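Does the Bin Matter? Surface Wear and Small Parts in an Open Metal Bin
Project report, October
Maite Sepúlveda and Tomomi Kobori

Why we did this

Our course handout says that parts storage should use "smooth, sloped-wall metal containers" so that small parts settle in the middle and don't get damaged. It gives no source. We asked where the claim came from and were told it was standard advice, and after two afternoons of looking we still could not find anyone who had tested it. Litano, the supplier whose catalog repeats it almost word for word, sells sloped-wall metal containers.

So we set out to check three parts of the claim: that the slope brings parts to the middle, that a metal floor stays smooth in normal use, and that painted parts come out of it in the same shape they went in. We did not expect to settle the question. We wanted to know if it was worth believing before the workshop spends more of its budget on it.

What we used

The parts were rectangular bars and blocks, one set reddish brown and one set dark green. The bin was a large open gray metal one that had already seen a good deal of use before we got it. That is a weakness and we come back to it. A new bin would have cost 185 dollars and our request was turned down.

We also borrowed a plastic tray from the Somora lab for comparison. It had a flat floor and straight walls, so it differs from the metal bin in two ways at once, and any comparison between them has to be read with that in mind.

How we did it

Each run started with the parts being tipped in from the same height above the rim. We wrote down where each part ended up: against a wall, near a wall, or on the open floor. We defined "near" as closer than the width of one bar. Then the parts were taken out and checked by eye under a desk lamp.

We did 9 sessions with the metal bin and 6 with the tray. The difference is only because the tray had to go back. Tomomi did the position notes and Maite did the wear notes, and we swapped for the last session in each container to see if we would write the same things. For position we did. For wear we did not, and Maite's notes were consistently harsher.

What we saw

The settling claim is the weakest of the three. Parts did slide off the walls when they landed on them, so the slope does something. But sliding off a wall is different from ending up in the middle. A bar that came down the slope often stopped right at the foot of it and stayed there, lying along the base. A bar like that is harder to get hold of than one in the open, and we think the catalog drawing, which shows a neat pile in the center, is wishful.

The floor is a clearer case. It is metal and it may once have been smooth, but it is now covered with pale scuffs and scratches, and they are heaviest near the middle and the lower center. The back wall is no better, with a broad brownish-gray smear low down and dark jagged streaks through it. We don't know what the smear is. We wiped a corner of it with a damp cloth and it did not come off, and we were asked not to try solvent.
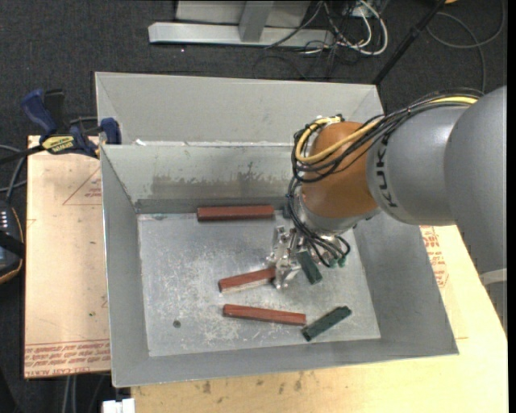
Problems with our own results

The most obvious one is that we only had one metal bin, and an old one. We can say its floor is worn. We can't say how fast it got that way or what did it. Someone could fairly argue that the marks come from heavier things than our bars, and we would have no answer.

The second is the wear on the parts. We had hoped to report a difference between the bin and the tray, but since the two of us could not agree on what counted as a new mark, we are leaving those notes out. Our adviser suggested averaging them – we would prefer to report nothing than an average of two people disagreeing.

The third is tipping by hand. We tried to keep the height the same, but the speed surely varied, and a fast tip sends parts farther.

What we would tell the workshop

Hold off on buying more bins for now. Nothing we saw supports the idea that the sloped walls bring parts to the middle, and "smooth" describes a metal floor on the day it arrives. If the workshop wants metal because it is sturdy, that is a decent reason and should be written down as the reason. The handout sentence should be removed or given a source.

If another group picks this up, they should start with a new bin, photograph the floor before the first part goes in, and agree on what a scratch is. The position notes are in the Junonach folder on the course drive, filed under project number 2719.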